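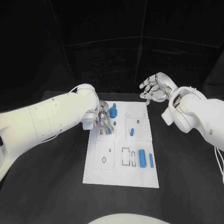 Two white robot arms over a sheet with blue parts

From: Leokadia Tokarz
To: ringside list
Subject: Re: Lilludden card, order of matches and the tag title rules

Faustine Caron wrote:

> I have the draft card for Lilludden in front of me and I have two
> questions. First, why is the tag title match on before the interval?
> At the last two shows it closed the night and people stayed for it.
> Second, the sheet says "tornado rules" next to it, but the poster
> Rosalba sent to the printer just says tag team championship. If it
> is tornado rules then all four are legal at once and I need to know,
> as I'm refereeing it.
>
> Also, is Flurimitz still wrestling twice? He was limping in March.
>
> Faustine

Faustine,

It is standard tag rules. The tornado note was left over from an older draft, when we had Hiteck and Lo Presti in a one-off match with no belts on the line. I've taken it off the sheet. One man legal per team, five count on the tag, titles can't change hands on a disqualification or a count-out. Please work it the way you did the spring match, including the ten count on the floor. Some of the newer people have got used to a slow count and I would like that to stop.

On the order. The tag match is going on fourth, right before the interval, for two reasons. Lo Presti has to leave by 9:30 to get his ride home, and the last time we ran late he wrestled the main event and then missed it. The other reason is the singles title. Sugiyama has held that belt for 277 days and has not been in a main event with it once. If we want people to care about it, it has to go on last at some point, and the Lilludden crowd has seen more of him than anyone.

The running order is now:

1. Opening six-man
2. Women's singles, first round
3. Flurimitz in singles, opponent to be confirmed
4. Tag team championship
Interval, 20 minutes
5. Women's singles, first round
6. Battle royal, winner gets a title shot at the next show
7. Singles championship, Akihiko Sugiyama defending against Gualtiero Sartori

Flurimitz is only on once. He was down for the battle royal as well, and I have taken him out of it. He says the knee is fine, but I'd still like him to do one match properly. That leaves us one short in the battle royal, so if anybody on the list has a trainee who is ready for it, write to me off list. They need their own gear and they need to have taken a bump over the top rope in practice before the day.

Tickets: 370 sold when I looked this morning. The hall holds more than that with the side benches out, but I don't plan to put them out unless we pass 400, as they block the aisle on the hard side and we lose the entrance.

Rosalba, the poster is fine as it stands and does not need to be reprinted. The website still has Sartori in the tag match. Could you fix that when you get a chance?

On the finish of the main event, I'm not going to discuss that here. There are 1097 addresses on this list and I don't know who half of them are. Akihiko and Gualtiero have both heard from me and so will Faustine.

Ring crew call is 2:00, everyone else 4:30. Doors 6:30, first bell at 7:00. The loading door is on the side street again, and please don't park in front of the bakery.

Leokadia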